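Remote Robot Operators (part-time, fixed term)

Clurnero, Prondley
Posted 6 April 2023

Clurnero is looking for people to drive a simulated robot arm by remote control and record everyday kitchen tasks with it. No background in robotics is needed. If you can work patiently with your hands and follow written instructions, we can train you to do the rest.

Posts: 6
Hours: 17 per week, weekday mornings or afternoons
Location: our office in Prondley. This work can't be done from home
Start: as soon as checks are complete
Length: until the end of January, with a possible extension

About the work

We record people carrying out tasks through a robot arm, and those recordings are used to train software that will later try the same tasks without a person at the controls. Each recording is called a demonstration. A demonstration begins when you press the start pedal and ends when the task is done or you decide to abandon it.

For this round all the work is in simulation. You sit at a desk with a screen and a hand controller. When you move the controller the arm on the screen moves with it, and a trigger under your first finger opens and closes the gripper. There is no real arm in the room and nothing you can break.

The current project is named Fluvness. It covers tasks on and near a kitchen worktop: picking up cups and bottles, standing up things that have fallen over, moving items to one side and putting them back. There are 127 tasks on the list and you will be given a sheet for each one, with the starting layout and what counts as finished. The layout changes between attempts, so you will do the same task many times with the objects in different places.

A good part of the skill is in the approach. With a glass, for example, you may be asked to bring the fingers down inside it and grip from there, or to close them round the outside. Both are on the list and they are recorded as separate tasks.
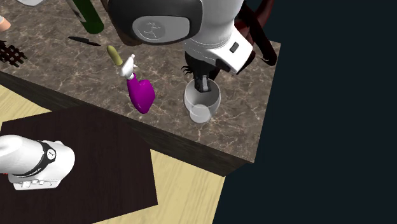 Operators usually find the turning movements harder than the up and down ones. The wrist can only twist so far before the arm has to swing round to carry on, and you will learn to see that coming and set off from a better angle. Judging depth on a flat screen also takes practice. You can switch between views while you work, and most people settle on one or two they like.

We ask for smooth, steady movement. Speed is not scored. A slow demonstration with no bumps is worth more to us than a quick one where the gripper has knocked a bottle over on the way past. If something does get knocked, stop, mark the attempt as failed and start again. Failed attempts are kept and you are not penalised for them.

What you will do

– Record demonstrations from the task sheets, in the order given
– Mark each attempt as complete, failed or unsure
– Write a short note when something odd happens, such as an object passing through the worktop or the gripper failing to let go
– Watch back a sample of other operators' recordings and check them against the sheet
– Attend a half-hour team meeting each week

What we are looking for

You must be 18 or over and have the right to work in the UK. You need to be able to see a computer screen clearly, with glasses or lenses if you wear them, and to use a hand controller for up to 40 minutes at a stretch. We have controllers for left-handed and right-handed use, and a desk-mounted version for anyone who can't comfortably hold one in the air. The start pedal can be swapped for a button.

You should be able to keep your attention on repetitive work. Please think about this before you apply – it is the main reason people leave. Some afternoons you will record one task over and over.

Experience with sewing, model making, dental or lab work, crane or digger driving, or video games can all be useful, and we would like to hear about it. None of it is required.

Training

The first 28 hours are paid training at the full rate. You begin with free practice, moving the arm without any task, then go on to single pick-ups and then to full task sheets. At the end you record a short set of demonstrations and go through them with a trainer. Anyone who isn't ready can take further practice before starting on live recording.

Pay and breaks

Pay is £14.20 an hour, paid monthly. Breaks are paid and are fixed into the timetable, with ten minutes away from the screen after each recording block. Holiday is on top of the hourly rate. There is no piece rate and no bonus for the number of demonstrations recorded.

What we record

We store the movement of the controller, the movement of the simulated arm and objects, and the mark you give each attempt. We do not film you or record sound. Recordings carry an operator number in place of your name.

How to apply

Recruitment is being handled for us by Rutkowska. Apply through the form on their jobs page, choosing "Fluvness operator" from the list. You will be asked for your contact details, the hours you can work and a few lines on why the job would suit you. A CV is optional.

People we would like to meet will be invited to Prondley for an hour. This includes a short talk and a turn on the controls – the turn is there so you can find out if you like it, and it isn't marked. Travel costs are repaid on the day with a ticket or receipt.

If you need any changes made for the visit, say so on the form or ring the Rutkowska office. Applications are read as they come in and the advert will be taken down once all posts are filled.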